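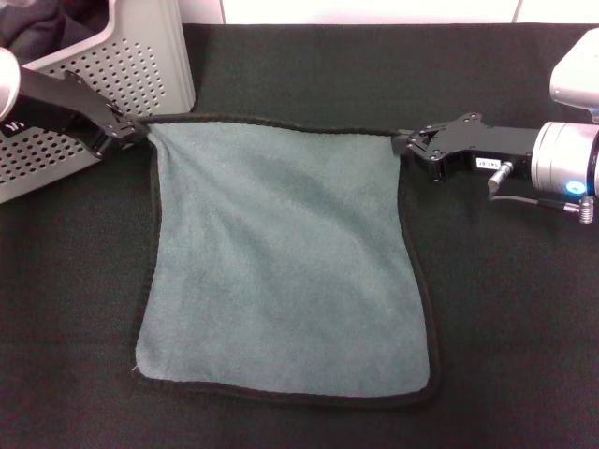 Noémie Vidal folds a towel the way other people shuffle cards, and she'd like you to know it took years. "I was a terrible folder as a kid," she says, laughing. "I rolled everything into balls! My grandmother would open my drawer and just close it again."

These days she runs the Saturday folding hour at Pulteo, a neighborhood laundry with a long counter and very good coffee. I went along in June expecting to pick up a trick or two, and I came home and redid my whole linen shelf before dinner.

Her favorite thing to teach with is a microfiber towel. Cotton is forgiving, she says, and you can slap it around and it still looks like a towel. Microfiber shows you everything. "Take it by two corners and let the bottom settle on the table first. Then wait a second. People are in such a hurry to make the first fold, and the cloth is still pulling to one side."

The waiting is the part I'd been skipping for most of my life. When you hold the top edge tight, you get little creases running out from your fingers, and if you fold right then, you fold them in. Vidal lets the edge go a bit slack, lays it down, and smooths from the middle out with the side of her hand. Two strokes, sometimes three. A whole towel takes her 15 seconds, and she wasn't even trying to be quick.

She's also very keen on a hem you can see. A dark border on a lighter cloth gives you a line to match, edge to edge, and she tells beginners to buy at least a couple like that. "It's like lined paper! You learn where straight is."

Then there's the surface. Vidal used to fold on a bare tabletop at home and spent half her time chasing cloths that slid away from her. Now she puts a plain dark fabric over the table before she starts. It grips a little, it shows up lint, and she can shake it out at the back door when she's done. Hers is an old curtain from her first apartment, hemmed by hand – "badly, don't look at the corners."

And the bins. I could have talked to her about bins all afternoon. She likes plastic ones with small holes in the sides, for the air, and rounded corners that don't snag. Pale gray is her pick for dark cloths, so that a black sock or a charcoal rag doesn't vanish at the bottom. She keeps one at the upper left of her table, within reach but out of the way of her elbows, and she won't let it get more than 40 cloths deep.
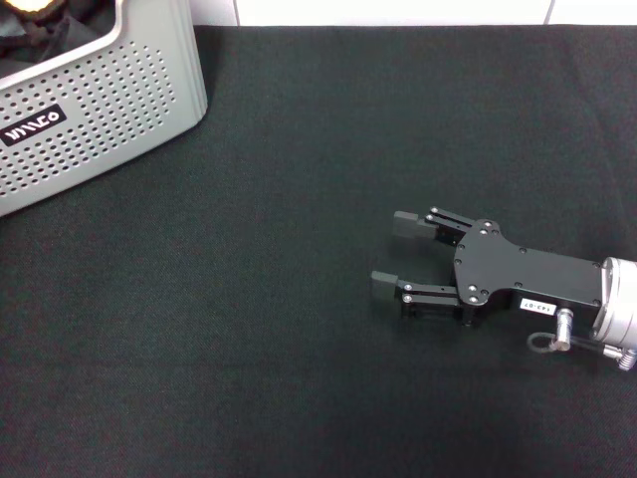 Pillai, at the next table, wasn't having the bit about the left side. A bin belongs on the floor by your foot, Pillai told us, where you can drop things in without looking, and a table is for folding and for nothing else. Vidal said her back was too old for floors. They have clearly had this argument before and both seemed delighted to be having it again.

On what to keep, she's easygoing. Five good cloths for the kitchen will see most people through a week, in her view, and the faded ones can go down a rank to windows and bike chains. She doesn't throw out a cloth for being ugly. "Ugly ones work hardest. You're not scared of them."

I asked whether she ever gets bored of it. She thought about that while finishing a stack, turning each folded edge to face the same way. "Sheets, yes. Fitted sheets I could live without. But a small square thing, nice and soft, that you can finish in one go? I could do 90 of those and then ask what's for lunch."

The folding hour runs all summer at Pulteo, and you bring your own laundry. Mine is already in the bag by the door.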